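Havthorpe Robotics Forum > Software > Control, Perception & Planning
Thread: Transparent bags, depth holes and a policy that finally grabs the zipper

vistov_tuner
Long post, sorry in advance, but I'm too excited to keep it short. I've been stuck on bag handling since October. The task is produce into a zip-top bag: grip the bag at the opening, get it open, put the toy vegetables in. The picking part has worked for ages. The bag part has been miserable, mostly because my depth camera looks straight through the film and reports whatever is behind it. The planner then happily drives the fingers through plastic it thinks is empty air.

What changed this week is that I stopped asking for the shape of the bag at all. I only track the zipper strip. It's bright blue, it's opaque, and it shows up in every wrist image even when the rest of the bag is a mess of highlights. So now the pipeline is a small segmentation net for the strip, a spline fit through the mask, and a grasp chosen somewhere along that spline with the fingers lined up across it. I hand labeled 468 wrist images to train it. My evenings are gone but it was so worth it!

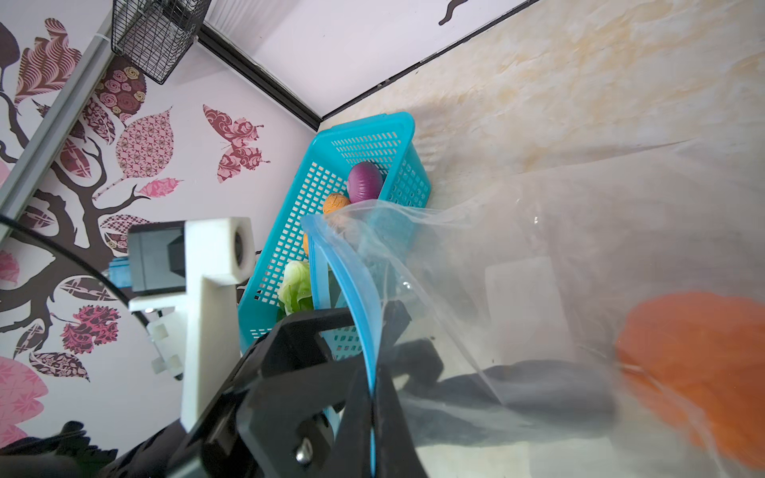
Once the strip is between the fingers, the spline gets handed to a second node that watches how the free part bends. If the curve near the jaws changes a lot while the arm is holding still, I treat it as slip and the arm stops before it drags anything. The threshold is a plain number in a YAML file and I would love to hear from anyone who has something smarter.

Next up is the second contact, the one that pulls the two sides apart. I have three ideas and don't trust any of them yet.

marrow_and_pid
This is great. Did you try filling the depth holes with a learned completion model first? I spent a whole winter on that for clear cups and got decent results.

vistov_tuner
I did, and for cups I'd believe it. A cup has one shape. The bag has a new shape every time I breathe near it, and the completion model kept inventing a nice smooth pillow. It looked gorgeous in the viewer and was off by a finger width right where I needed it — at the edge.

oldloop1978
I'll be the grump. Color on a blue strip is a trick for one brand of bag. Change the box and you start over. We did color thresholds in the eighties and they broke every time somebody opened the blinds. If you want this to last, put force sensing in the fingers and feel for the ridge. A zipper has a ridge on every bag ever made.

vistov_tuner
Fair point on the bags, but it isn't a threshold, it's a net, and I jitter the hue pretty hard in training. I haven't tested it on a clear zipper. I expect it to be bad. Feeling for the ridge sounds lovely and I have no tactile hardware, so for now the wrist camera is what I've got to work with.

kelp_node
I don't agree with oldloop that touch fixes this. You still need to get the fingers to the ridge before you can feel it, and that's the hard half. Vision to get there, touch to confirm. Also, what happens when the film flops over the lens? On my setup that was the number one failure.

vistov_tuner
Yes!! That one gets me too. The film goes soft and blurry up close and anything behind it turns into a colored smudge. I added a check: if the mask area jumps between two frames by more than the arm motion can explain, I drop the frame and coast on the last good spline. It can coast for three frames and then it has to stop.

Tonantzin Villaseñor
Maintainer of the Haltilthorpe planning package here. If you're publishing the spline as a plain path message, please look at the corridor constraint in the current branch. You give it a curve and a tolerance, and the planner keeps the approach axis perpendicular to the curve for the last stretch. It would replace the hand-written approach code that everybody seems to write, me included. It does assume the curve is static during the plan, so for film you'd want short plans and a lot of them.

vistov_tuner
Oh, that's exactly the ugly part of my code. I'm replanning at every waypoint already, so short plans are no problem. Pulling the branch tonight.

marrow_and_pid
Please post timing when you do. My replans got slow once I had a basket in the collision scene, all those little holes in the mesh.

Tonantzin Villaseñor
Swap the mesh for five boxes, four walls and a floor. Perforations buy you nothing in a collision check.

oldloop1978
On that we agree. And send me the result with a clear zipper. If it works I'll take back the part about the blinds.

vistov_tuner
Deal. Ordering the bags now. The slip config is in my repo under bag/config if anyone wants to poke at the threshold in the meantime — the default is tuned for my arm speed, so turn it down if yours moves faster.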